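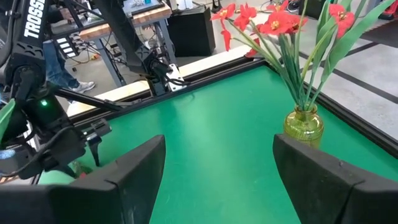 *The green work surface, with its black border.*

The head of training at Stulavley, the floristry school in Plurnport, regards the coming season with some caution. Applications for the November course have reached 43, against 41 a year earlier.

"Growth is welcome, but our standards of teaching must come first," the head said.

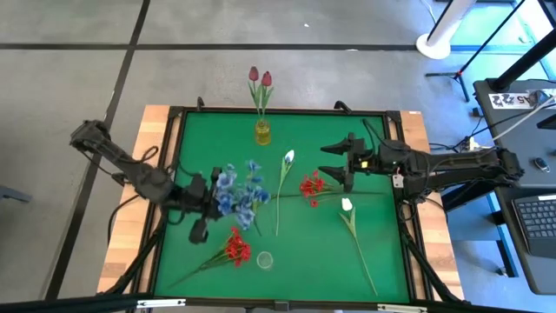 Each class is taught by two tutors, and students spend nearly 100 hours on practical work before assessment. A second site at Ots remains under review.

"We have made no decision on Ots. Travel from Sultitz is difficult in winter, and we have a duty to those students."

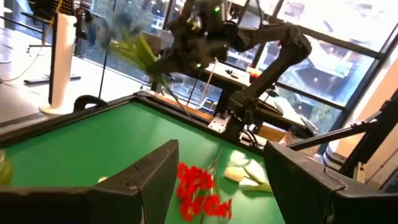 *Artificial flowers in red, with pale green stems.*

Fees will be held at their present level until the review is complete.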